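Progress report no. 2 to the Treloar Fund
Project: Desk order for shared study rooms, Winby
Thursday, January 2, 2020

Dear Colin Hartley,

Thank you for your letter and for your patience with the first report, which came to you later than we agreed. In this second report I write on the part of the project that you asked about the most, the small desk organizers and the pens and highlighters that go with them. The chairs and the lamps will come in the third report.

As you know, the study rooms at Winby are open to everyone who lives in the district. People come with their homework, their tax papers or their language courses, and they use the writing things that we put out on the tables. Before the grant these things were kept in one big drawer by the door. In November we started to move them from the drawer to the tables, in plastic organizers with three compartments, one color for each compartment: pinkish red, deep blue and light blue.

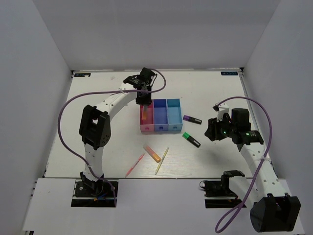

Oka Lindqvist-Baro
Coordinator, Winby Study Rooms

The first question was which thing should live in which compartment. We tried it in the simplest way. The highlighters go to the red side, because they are thick and people look for them first. The thin pens go to the middle, in the blue. The light blue compartment stays free for the user, for an eraser, a key or a bus ticket. When a table is being set, we begin with the red side and we leave the other two for later. I wrote this order on a small card and it hangs now in the supply closet.

The compartments are long and narrow and open at the top. This has a good side and a less good side. A highlighter that goes in upright takes little place, and the color of its end can be seen from the chair. But if there is only one in the compartment, it does not stay straight. It leans, and after some time it lies down on the floor of the compartment. With three or four together they hold each other. So the tables with few highlighters look more untidy than the full ones, and we had expected the opposite.

Now to the purchases. From the amount of 3000 that you approved for this part, we have spent 2702. This includes the organizers, the highlighters, the thin pens and the delivery from Kosteck. One box from Kosteck came with the wrong lids, which we did not need in any case, and they took it back without a charge. The rest of the money I would like to keep for refills in the spring, if you agree. The receipts are in the envelope with the signed copy.

We have equipped 10 tables until today. At the end of an evening we take everything out of the organizers and lay it on the table, and then we sort it again. I was against this at the beginning because it seemed to me double work. I have changed my opinion. When the things are spread on a white table, it is easy to see which cap belongs to a thick highlighter and which pen is a thin one, and what came from somebody's own bag and has to go to the lost property box. The brands are mixed by now. We have some highlighters marked L-point, with an orange cap and a gray see-through barrel, and we have green and black ones also. I do not think it is necessary to buy only one brand in the future.

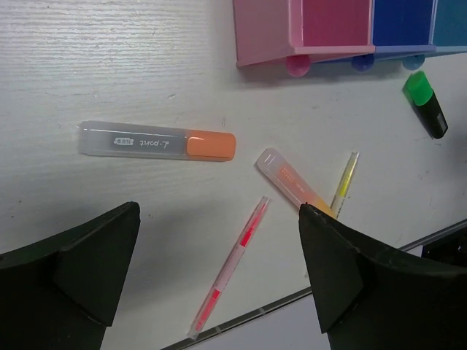
Trevor Birkett wrote to us after his first week with the new tables that he would prefer to have the thin pens nearer to the hand than the highlighters. I take ten pens for every one highlighter, he wrote, and with the thick ones at the left side I knock them with my sleeve each time. He asked also if the organizer can be turned around.

It can be turned, of course, and I answered him so. But his letter made us think about left-handed and right-handed users. We put a question on the notice board and received 81 answers. Most people wrote that they do not mind which side has what, as long as it is the same on every table. A smaller group agreed with Mr. Birkett. For the moment we keep the order as it is, and on two tables near the window we will try the pens at the left until the end of the winter. I will report the result to you.

There was also a remark about the feet of the organizers. They are small and round and each has the color of its compartment, which children like very much. On our older tables, where the surface is rough, the organizer stays where you put it. On the newer ones it moves when somebody pulls out a pen quickly. We have tried a thin rubber mat under one of them and it helps, but the mat collects eraser dust. I have not yet a better idea.

One more point is the speed of the sorting. At first each person had an own method. Some took a handful and let it fall in, and the result was that caps came off and one organizer got ink on the inside. Now the rule is one piece at a time, held by the upper end and let down into the compartment. The orange and the yellow-orange ones go together in the red side. I do not ask for a finer division by color, it would cost time and the next user would mix them again - I have seen this happen in less than an hour.

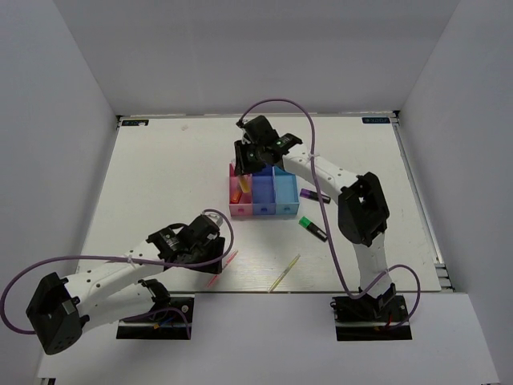

Orange markers going into the pink compartment; the blue ones are empty.

For the next period we plan the following work.

Set the remaining tables in the back room with organizers, as soon as the new tabletops are fixed.
Replace the card in the supply closet with a bigger one, with colored squares in place of words, for the users who do not read English well.
Check the highlighters once a month and take out those that are dry.
Write down how many refills are used, so that we can give you a real number for the spring and not only my feeling.

There is one thing where I need your decision. The agreement says that all material must be stored in a locked place overnight. With the organizers on the tables this is not possible for the pens, if we do not carry everything to the closet each evening. The value on one table is small. I would like to ask if the fund can accept that the organizers stay out, and only the reserve is locked. A short answer by e-mail is enough for me.

I will be away for the second half of the month, but the office reads my mail and can send you any paper that is missing.

With kind regards from Winby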